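Stidesow Home Automation List
Subject: Re: Re: can any of these things do laundry yet?
Sent: Sunday, 9:14 PM

Hi everybody,

I meant to answer this on Friday and then the weekend got away from me, so forgive the length, I've been composing it in my head while doing dishes (by hand, which I suppose is part of the point!). Quoting the bit I wanted to pick up:

> My question is a simple one. I've been hearing for 20 years that the
> housework robot is right around the corner. We have a vacuum that eats
> shoelaces and a mower that's afraid of leaves. Is there anything out
> there that can take a towel out of a basket, fold it and put it where
> it goes, without somebody standing over it? And if not, why is a towel
> so hard when they can weld a car?

I love this question, and I think the two halves of it have different answers. In your kitchen or mine, no, I don't believe so, and I wouldn't put money down on anything you see promised for next year. But the "why is a towel so hard" part has gotten a lot more interesting lately.

I spent most of my working life at the Brullano plant, and for a good stretch of it I looked after the line where the arms loaded trays. Those arms were wonderful and they were also blind as a post. The tray came in at the same spot every time, and if it came in a little crooked, the arm went right ahead and crunched it, and I got a phone call. A car door is stiff. It's the same shape on Sunday as it was the week before. A towel is a different shape every time you pick it up, and it changes again while you're holding it, and half of it is hidden under the other half. My hands sort that out without asking me. I couldn't write down how if you paid me.

So the approach some folks are taking now is to skip the writing down. You have a person do the chore over and over while holding a pair of grippers like the ones the machine will have, with cameras on them, and the machine learns from the recordings. I got to see a bit of this in May, when our retirees' group had a tour at Junduvport, and I came home talking so much about it that I was asked to stop at dinner. They let a few of us try. I hung a hand towel over a little rack and it took me 6 tries before it stayed put, and I've been hanging towels since I was tall enough to reach the bar! You don't realize how much you lean on feeling the cloth slide between your fingers until you've traded them for two big blunt blocks. I had real sympathy for the robot after that.

Then they ran the machine on its own, same kind of job. It did all right. It was slow, slower than my mother, who was 84 at her slowest, and it had one spell where it patted at the corner for a while and let go again. The young woman showing us around told us they'd done 37 runs that morning and were happy with most of them. I asked what happens with a fitted sheet and she just laughed.

Now, about the Yao unit that somebody mentioned last week, the folding cabinet with the clips on top. My sister-in-law has one. It does fold shirts, I've watched it do it. But you have to clip each shirt on yourself, nice and square, and take the stack away at the end, and by then I'd say the folding was the easy bit. It won't take hand towels at all. She keeps sweaters on top of it.

My own feeling is that the shops and hotels will get there before we do. A hotel laundry has the same towels all day long and good light and a person nearby to untangle things. My house has 2 cats and a hamper that nobody empties all the way to the bottom. If anyone on the list works in a commercial laundry I'd dearly love to hear what you've got running there and what you've given up on.

I'm putting in a picture of the towel-on-the-rack job at the bottom, for those who asked what sort of chore they start with. If it doesn't come through on the digest, write me off-list and I'll send it again.

Warmly, and sorry again for going on,
your friend from the Brullano line

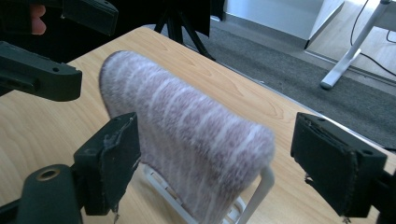
P.S. I forgot the dishwasher question. Loading one is on their list at Junduvport too, plates first and then cups, and they wouldn't be drawn on when. I'll write up my notes on that part separately, once I can read my own handwriting.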